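Spent the evening with one of those "greatest inventions of mankind" books, the Castellanos one that's in every airport this year. 108 inventions, 268 pages. Do the division. Some of these things get less room than a recipe for pancakes.

I don't mind a short book. What I mind is that nearly every page has a guy in it. A shepherd, a sailor, a potter, a careless cook. He drops something or spills something, and civilization moves up a notch.

Take soap. You've heard this one. People sacrificed animals on a hill near Rome called Mount Sapo, rain washed fat and ash down to the river, and the women washing clothes there noticed the clothes came out cleaner.

Try finding Mount Sapo on a map. I'll wait. There's no good ancient source for it that I've ever been able to track down, and the book doesn't give one either. It doesn't give a source for anything. There's a page of "further reading" and half of it is other Castellanos books.

Also, people in Mesopotamia were boiling oils with alkali a couple thousand years before there was a Rome to have hills near it. The book knows this! It says so in a sidebar, on the same page as the hill story. Didn't seem to bother anyone.
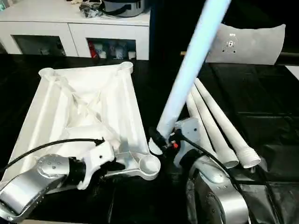 White frame with an X-shaped brace, on a black tabletop.

Next up, glass. Merchants land on a beach, can't find stones to prop up their cooking pots, use blocks of soda from the cargo, and in the morning there's glass in the sand.

At least this one is old. A Roman writer passed it along, and he was careful enough to say it was a story people told. The book drops the "people told" part. So does every website I checked. Two thousand years of copying and the one thing that fell off was the doubt.

The trouble is heat. An open cooking fire on a windy beach is a poor way to melt sand, even with soda to help. And beads and small glass objects turn up in the ground long before the merchants would have sailed. What seems more likely to me is slow, dull work by people who already ran hot kilns for glazes and metal. Can't draw a cartoon of that, I guess.

Now the wheel, where I really started writing in the margins. "One day, an early human watched a log roll down a hill." Which day? Which human? Which hill? A log rolling is the easy part. Kids figure that out. The hard part is an axle that fits snugly enough to hold and loosely enough to turn, on a cart worth building, with ground flat enough to pull it over and an animal willing to do the pulling.

Early wheels and pictures of wagons show up across a huge stretch of land at close to the same time, and people who dig for a living still argue over where it started. I'd have happily read two pages of that argument. What I got was the log. 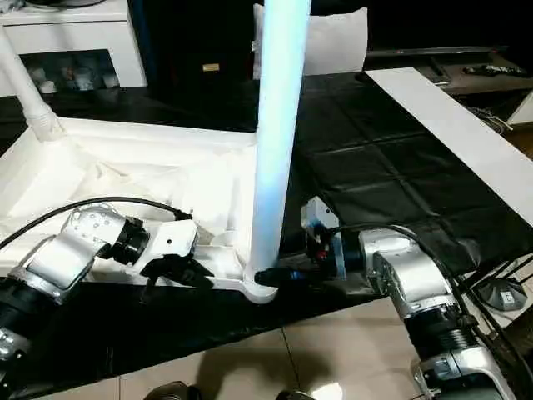
A reader replies that I'm asking too much of a gift book, that the rolling log got their kid interested in history in the first place, and that a kid who starts with a log can get to axles later.

Fair, up to a point. I started on books like this too. But I was well into my twenties before I found out the soap hill was probably nowhere, and I was annoyed. You can tell a kid "we don't know who did it." Kids are fine with that. It's adults who want a name on the plaque.

Speaking of plaques. Undcombe and Jultcombe both have one claiming the first treadle lathe in the valley. I've walked between the two towns in an afternoon. The Undcombe plaque says the lathe was made by a local man "in a flash of insight." The Jultcombe plaque says pretty much the same, with a different local man and the same flash.

Treadle lathes were all over Europe by then. What most likely happened is that somebody saw one at a market, went home and built it badly, then built it again. Good for him. I'd put that on a plaque.

I asked in the Jultcombe library what the claim was based on. They were very nice about it and gave me a folder with 72 sheets in it. Mostly newspaper clippings quoting the plaque. The oldest one quotes a speech given when the plaque went up.

And before anyone says "just look it up," I tried that. Dritero, the trivia app, has the log, the beach and the hill, all marked "verified." I wrote to ask who verified them and got a form reply saying entries are checked against published books. Want to guess whose books?

My rule for these now, for what it's worth. If the story has weather in it, I get suspicious. If the inventor has no name but we somehow know his mood, I close the page.

Exceptions exist. Some accidents are real and well documented, mostly in the last couple of centuries, when people kept lab notebooks and had patent lawyers breathing on them. I'm talking about the ones with goats.
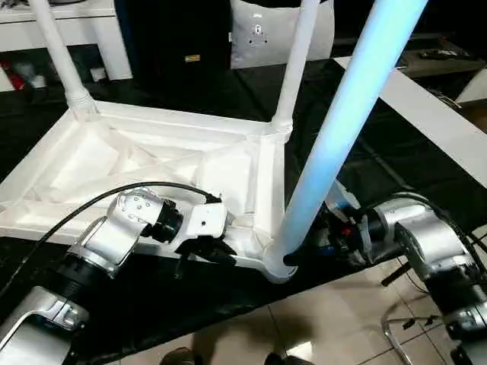 A white stool upside down, three legs in view.

Yes, goats. Coffee is on page 91, and the goats dance. The first written version anyone can point me to comes centuries after people were already drinking the stuff.

A few of you asked what to read in its place. Anything with footnotes, and a museum catalog if your library has one. They can run up to 300 pages on nothing but pots and they're wonderful. The authors say "perhaps" constantly and I've come to love them for it.

Still have the chapters on paper and the compass to go. I flipped ahead. There's a shepherd in the compass one, with iron nails in his shoes.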